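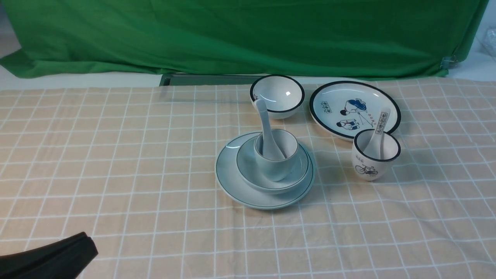

20 Oct 2025

I have been at Rokstead since the crockery side was one room and a kettle. We pack place settings for cafés and small hotels: a plate, a bowl, a cup, a spoon, all matched, stacked and boxed. In May the firm took on two robot arms from Wumell, and a few people have asked me what it has been like, so I am writing it down.

Before May there were four of us on the packing bench. There are still four of us, but only two pack at any one time. The other two work with the arms. One sets out the pieces and guides the gripper through a stack until the move is saved, and the other checks what comes off the end. We swap at dinner time.

Spoons are the hard part. A bowl sits where you put it. A spoon standing in a cup leans whichever way it likes, and if the gripper comes in too low it catches the handle. We spent most of the summer on spoons. The plain saucers were sorted in a couple of days.

An arm packs 60 settings in an hour when nothing goes wrong. I can do 71 on a good morning, but I can't do it all day and I certainly couldn't at four in the afternoon. The big order for Lometti was 210 boxes and it went out a day early. My wrists did not ache that week, and they usually do after a job that size.

Some of it I don't like. The bench used to be where you talked. Now the one on checks stands at the far end with the screen and can't really join in. It is also more tiring in the head than packing was. You are waiting for a mistake, and when it has run clean for an hour your mind wanders.

Pay was the other matter. We were asked to learn the setting up with no change in grade, and that took until last month to put right. It is a small rise. I think it should have been agreed before the arms were bolted down, and I said so at the meeting.

The Contreras range starts next. It has heavier plates and a handled cup, so most of the saved moves will need doing again. They have told us 127 boxes for the first run. I am down for setting up in the mornings and packing after dinner, and I have asked for a stool at the checking end.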